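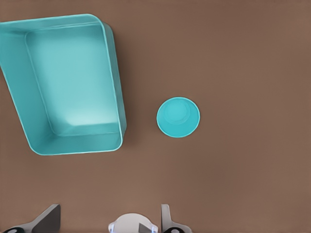
I met the fiddle player from Fallow at a diner in Wukeck, the little river town where she grew up, and she'd already ordered pie for both of us. I liked her right away.

The band's second record, Pap, came out in October, and I've had it on in the car ever since. It's mostly old dance tunes her grandfather's crowd used to play, plus a few the band wrote themselves. I asked if the title was for him.

"Sure is," she said. "We all called him Pap. He had the tunes from his father, who played for the mill dances. The oldest one we can put a date on is 1914 – it's written on the back of a church program, in pencil."

That one is "Zivik," track 7, and it's my favorite (I told her so, probably too many times!). It has this crooked little extra beat at the end of the second part that trips me up every time I try to clap along.

"It trips us up too," she said, laughing. "Our bass player wanted to straighten it out. I said over my dead body."

They recorded the whole thing in 10 days in her aunt's front room, with the rugs rolled up so they could hear their feet. The first pressing was 3000 copies, which scared her half to death. "I kept picturing them all in my mom's garage," she said.

I asked what's next and she shrugged and reached for the coffee. More dances, she said – she'd take a room full of bad dancers over a quiet concert hall any night. Then she hummed me a waltz she'd been working on and made me promise not to record it.

Comments

fiddlinfool: Saw them at the grange hall last winter. My knees still hurt. Worth it.

marshcreek: Is there sheet music for Zivik anywhere? I can't get that extra beat either.

oldtimer_b: My folks danced to that one. Glad somebody kept it.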